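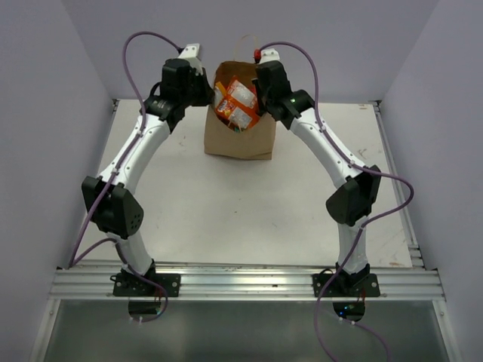 Diario de evaluación, diciembre. La Dirección de Compras de Varela me ha encomendado el seguimiento del kit bimanual que Dikusent ofrece en régimen de arrendamiento, con vistas a su posible empleo en la preparación de pedidos menores. La oferta asciende a 2,090 euros mensuales e incluye montaje, formación y asistencia remota. La sesión de la mañana comenzó a las nueve, con asistencia de Linnea Strand por parte del proveedor. Se trabajó con producto ligero: bolsas de aperitivos y una bolsa de papel kraft con asa, colocada al fondo de la mesa, entre las dos pinzas. Los brazos van atornillados a un perfil de aluminio en el borde delantero, disposición que deja libre el centro del tablero y que Crisóforo Tapia, de Mantenimiento, estima compatible con nuestros bancos. Objeté el recorrido de los cables, que describen un arco amplio por fuera de los codos. La señora Strand tomó nota y ofreció consultar si existe una guía más corta.

A las once se revisó el trabajo con envases flexibles, punto que Parnudent, el otro licitador, dejó sin respuesta en su propuesta. Me interesaba en particular el agarre de la bolsa rosa y blanca, ya arrugada bajo la pinza derecha, por ser el envase blando la causa principal de nuestras reclamaciones. Sobre la mesa había además una de Kettle, otra de Doritos y los caramelos Fox's – formatos bastante dispares entre sí, lo cual agradezco.

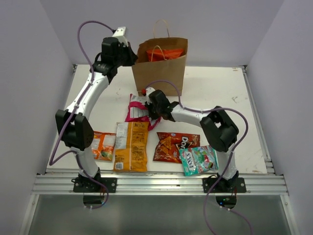
Cuestiones pendientes con el proveedor

El pliego exige repuesto de dedos de pinza en plazo de 11 días, y el contrato tipo de Dikusent no fija ninguno. Yesenia Carrillo, de Asesoría Jurídica, pide que conste por escrito antes de cualquier firma. Tampoco queda claro si el programa Clikach, necesario para registrar las sesiones, se factura aparte; en el anexo figura con un importe de 776 euros sin indicación de periodo. He solicitado aclaración por correo y espero contestación antes de fin de mes.

Por la tarde examiné las vistas tomadas a la altura de la pinza. Resultan útiles para juzgar la colocación dentro de la bolsa, cosa difícil de apreciar desde el puesto del operario. Xóchitl Ayala solicitó copia para el informe de Logística.
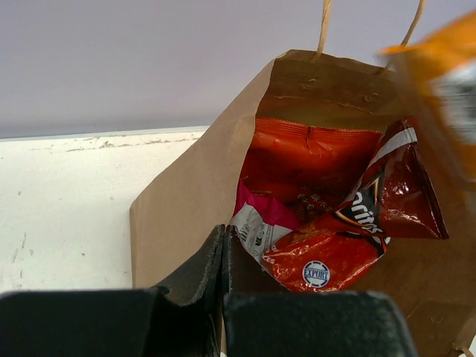
Bolsa de papel con aperitivos, vista desde la pinza.

Mi parecer provisional es favorable a un periodo de prueba de tres meses, con reserva sobre los repuestos y sobre el cableado. Queda por comparar el coste total con la oferta de Parnudent – 3,249 euros mensuales, formación excluida. Remitiré el borrador a Yetunde Balogun mañana a primera hora. Recordar: pedir a Tapia las cotas del banco dos.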